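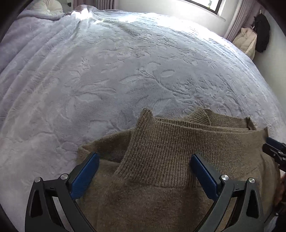 Imcombe Residents' Club, Home and Household Group

The turtleneck should not go on a hanger

Sat 29 May

Every spring the same discussion returns to our group: where do the winter sweaters sleep until August is over? Most members say the closet, on hangers, because it looks neat. I do not agree, and I want to explain my opinion.

A knit sweater is heavy for its shoulders. After one summer on a hanger, mine had two small horns, and they never went away. A turtleneck suffers more. The collar falls to one side and keeps that shape.

So I fold, and I fold on the bed. A table is too narrow for the sleeves, and the floor is the floor. A brown sweater on a pale blanket is also easy to check for holes and hair, before it is packed for 3 months. I turn the ribbed collar down only once, loosely, and I lay it on the body last.

Some people will say that a bed is for sleeping and that folding there makes wrinkles in the blanket. It is true. A fleece blanket forgives this in one minute with the flat hand.

I also hear that we must buy special boxes. The Coneo box costs 968 in our local shop, and I find this too much for a box. A quilted bag with a strap does the same work, if the sweater goes in flat and nothing heavy goes over it. Backpacks I would leave on their hook. They are too deep, and the bottom sweater always pays for it.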